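Areti Vasilakis
1/ I work nine years in the back office of Handberg and since October I spend half of my day with the automation group. Some of you asked me what changes for the people. I try to answer in a few posts. My English is slow, please be patient.

2/ First the dull part. We had 21 tasks on the list that somebody wanted to give to a machine. Packing, sorting post, wiping tables, filling the small drawers at Lastier, our second site. After three months, 3 of them are really done by a machine. The other 18 are still done by us.

3/ What is new is the kind of work in between. A person must show each task by hand, many times, with grippers, so that the machine has something to learn from. For the tissue task we recorded 603 pulls. My colleague Nestor Talavera did most of them. He was a packer before and he has very quiet hands.

4/ It sounds light, to pull a tissue from a box. After one hour your wrist says something different. We asked for a break after each 40 minutes and we got it, but we had to ask twice.
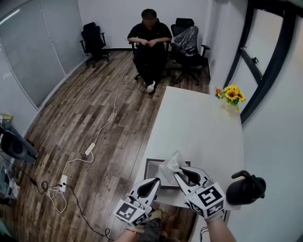

5/ The room. We work at a long white table and there is a second person who sits and waits for their turn. In the first weeks the waiting was not paid as full work, it was written as "standby". I found this wrong and I said so to Ayala, the agency which plans our shifts. Now it is one rate for all hours in the room.

6/ The sunflowers are from me. I change them when they hang their heads.

7/ Cables on the floor: yes, we reported them. The answer was that a floor channel is ordered. Until then we lift our feet.

8/ Somebody wrote to me: "You are teaching the thing that will take your job." I have thought about this sentence a lot. In my department two people left last year and their places stayed empty. I can't say if the machine is the reason or the excuse. I would like that the management says it in plain words, on paper.

9/ What I ask for, together with 133 colleagues who signed: that the hours of showing are counted as skilled work, and that whoever taught a task is asked first when there is a new post to look after it.

10/ Nestor has already applied for such a post at Bornedent. He has the interview next month. He practises his answers on me at lunch, so now I know them also by heart.

11/ I will write again when we have a reply to the letter. Questions are welcome, but I read them only in the evening, after seven.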